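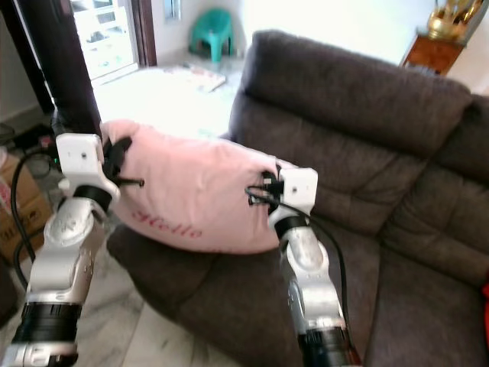
Both arms on the pink "Hello" pillow, sofa setup

Budget for a second two-arm station, what am I forgetting?

Pentti Laitinen
Posted 10th May

Hi all, quick one, sorry if its been covered. Search gave me mostly mobile base stuff.

We do household tidying tasks with two arms, mostly soft things on furniture. Pillows, throws, sheets. One station running now and I have to put in numbers for a second one by end of the week. The boss wants a single total. No "we'll see" lines allowed.

What I have so far:

Arms – quote from Vorngate, $2,965 each, grippers included. Same model as we have now so no new code, in theory.
Stand and clamps – reuse a design we already have, somebody in the shop welds it.
Computer – have a spare.
Furniture – one small sofa, a side table, cushions. Second hand.
Cables – put in a lump sum and I think it's too low.

Cables are my real worry. On the current station they run down the outside of each arm from the gripper and hang in a loop. Works ok with the pillow up over the seat, but when an arm goes way forward to the middle of the sofa I start watching the cable instead of the task. Do people budget a proper cable kit or just sleeve and straps and replace when it dies?

Other thing is gripper fingers. Ours are small and black, fine for pinching a pillow by its two short ends. The middle sags a bit and I don't mind that. But fabric wears fingers faster than I expected, and I have no line for it at all.

So:
how many spare fingers per year
cable kit yes or no
is there anything that bit you after the order went in

Thanks. Will be slow to reply, traveling.

Umow

Did this in April so still sore about it.

Short version – your list is a parts list, you need a running list too. Arms were the easy bit for us. What hurt was everything that comes after the arms show up.

Shipping. Ask Vorngate if the quote is with or without. Ours was without, and the boxes are heavy. Also ask if it includes power supplies. Sounds dumb. Ask anyway.

Fingers, we go thru a set faster on fabric with a tight weave, slower on leather-ish stuff. I order spares at the same time as the arm because a small order later costs nearly as much in freight as in parts. Can't give you a per year number that means anything, depends how many hours. Log your hours on the current station for a week and scale up. If you already have a log you're ahead of us.

Soft goods. You will replace pillows!! Seams go at the corners where they get pinched. Buy the same pillow several times over right now, same color, because the store will drop it and then your old and new runs don't match. We lost a month on that. Same with the cushions that stay on the sofa, if you have a red one in every run and then one day it's blue, somebody will ask.

Also get two or three kinds of pillow that are NOT the same, for variety. Separate line in the budget or people think you're shopping for your living room.

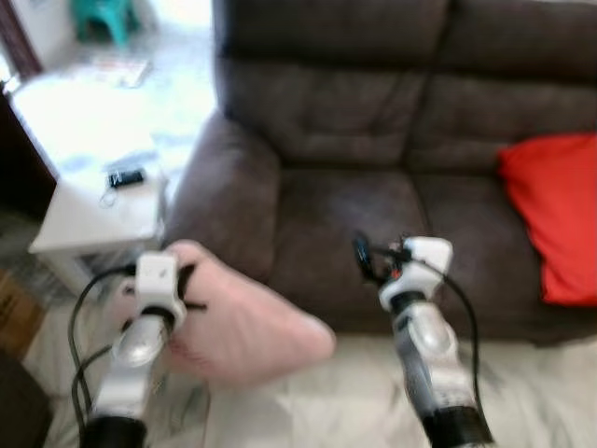
Reach is the other one. Before you buy the sofa, measure from the arm bases to the backrest, and then to the far corner of the seat, with the gripper pointed the way it really points during the task. Not straight out. We bought a deeper sofa for station two because it was cheap, and one arm couldn't get to the back cushion without the elbow doing something ugly. Ended up with a new stand. So the cheap sofa cost us a stand.

A loveseat size is about the right thing for two arms in my opinion. Bring a tape measure to the second hand place, 23 inches was our limit for seat depth, yours will be different depending on the stand.

Cable kit, see whatever the next person says, I gave up and use straps.

Bonsu_k

Cable kit yes. Skuviveck does one with a swivel at the wrist, lead time was 7 weeks for us so order early. Strap it with the arm at FULL reach, not parked. If you strap it parked it's too short, guess how I know.

And leave a loop but keep the loop on the outside, away from the other arm. When both arms are on one pillow they get close.

Contingency, I put 8 percent and got told off for it and then used all of it.

Pentti Laitinen

Back, thanks both. Shipping was NOT in the quote. Power supplies are, mounting bolts aren't. Adding a soft goods line and a fingers line, and the swivel kit for both stations while I'm at it.

Measured the sofa we have, going to hunt for another one the same size and skip the deep ones. Umow what did you do about floor covering? We've got a sheet down in front of the sofa, wondering whether to buy something proper for the new one.

Umow

Nothing proper. Sheet here too. It creeps toward the stand over the day so tape the edge, gaffer tape, the matte kind. Put a couple rolls in the budget under cables, no one ever questions cables.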